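Home Visits Museums Factories Getting There Archive

Open day at the Ninance cord works, Zuddale
2019-01-21

Ninance opens its Zuddale building to visitors twice a year, once in summer and once in winter. I missed the one in December a year ago and made sure to get to this one. The company repairs and tests power strips, extension cords and adapters for offices and schools. It rents the ground floor of the old Weidemann building, two stops past the train station on bus 22. 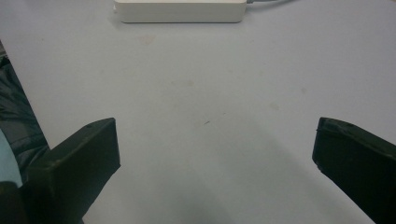
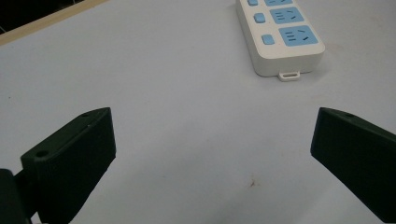 A pale tabletop in the sorting room. The white power strip with light blue sockets is in the second picture.

Doors opened at ten. Admission was free but you had to sign in and pick up a sticker. Groups went through with a guide, and mine waited in the hallway until the one ahead had cleared the first room. Coats go on a rail by the entrance and there are lockers for bags. Bring a coin for the locker.

The sorting room comes first. Used equipment arrives in boxes and is sorted by type before anybody plugs it in. Strips are looked over for cracks in the housing and scorch marks at the sockets, and the guide showed us what a scorch mark looks like on a strip they keep for the purpose. If it has one, it goes straight to recycling. Adapters get their labels read and are matched by voltage. An adapter with no readable label is recycled too, even if it would probably work fine. I have a drawer of those at home and did not enjoy hearing that.

I spent longer at the tables than the rest of my group. The tops are a pale gray-white, close to the color of much of the equipment. A white adapter does not stand out much on a surface like that. I asked if a darker top would be easier on the eyes. The guide said they had tried dark green and the staff asked for the light ones back, as loose screws and bits of copper show up better on them. The tops are wiped down at the end of every shift.

I liked the strips with the light blue sockets. Most of the ones I have owned were all white or all black. In a dim corner under a desk the blue would make it easier to find where the plug goes. They are not sold to the public, at least not at the open day.

The second room is for testing and you watch it from behind a rope. Each strip is connected to a meter, then put under load for a set time. The staff member at the bench let us hear the buzzer that goes off for a bad ground. It is loud. A child in our group asked to hear it again and got to. Cords are flexed by hand near both ends, where the wires usually give out first. I had expected a machine for that part, but they say a person feels a broken strand sooner.

After testing comes the coiling table. They coil everything the same way, over and under, and close it with a cloth strap. Visitors could try it on a practice cord. Mine twisted on the third loop. It took me several tries to get one that lay flat, and I have since redone the two extension cords in my garage.

The last stop is storage, with tall shelves and a paper tag on every bin. The stock system is called Mirkero, and the tags carry its numbers. Our guide scanned one to show how a bin is found. The scanner took a while to connect and the group started drifting toward the coffee.

The tour takes 36 minutes according to the sign. Ours ran over on account of the questions, mostly on whether you can plug one power strip into another (they say no, and they say it firmly) and how old is too old for a cord. On the second point they would not give a number of years. They look at the condition of the jacket and the plug, and if the plug gets warm in use they throw it out.

Coffee was $2 a cup, with a plain roll included. The seating area is small and was full when we got there, so we stood. There is a bin by the exit for dropping off dead chargers. Restrooms are in the hallway, down three steps, and there is a ramp at the side door if you ask for it.

Parking is the weak point. The lot holds few cars and the street outside is permit only. I would take the bus. Groups are capped at 100 visitors for the morning, and the people who came after eleven were told to wait for the afternoon session.

Worth a morning if you live nearby. I would not make a long drive for it unless you can pair it with something else in Zuddale.

Comments (4)

cordkeeper
Is the over-under coil hard to learn? I have always wrapped mine around my elbow.

northside_reader
They told us the elbow is the worst way. I went in the summer and the coiling table was the part my kids liked.

Guest
Do they take old extension cords at the door or only chargers?

northside_reader
When I went it was chargers only. Call first.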